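4.3 Loading the bins for a practice run

Read section 4.2 first. The robot club can tell when you haven't, and so can the arm.

1. Clamp both bins to the table. Tug each one. If it moves, clamp it again.
2. Leave the rear bin empty.
3. Put your objects in the front bin with gaps between them. Mix shapes: a cup, a bottle, something with holes.
4. Lay bottles down. Standing them up is for the March round.
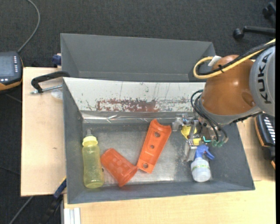 Fig. 8. Front bin loaded, gripper over the spray bottle.

5. Check that the hoses and the yellow cable hang clear of the bin walls.
6. Step back, say "running" out loud, and start the Vendine script.

Note: Shiny bin floors confuse the vision code - and most freshmen. Dim the lamp before rewriting anything.

Caution: Hands out of the bin while the arm is live. Fetching "just the cup" counts as hands.

Revised Sep 13, 2024, Hadiza Ojo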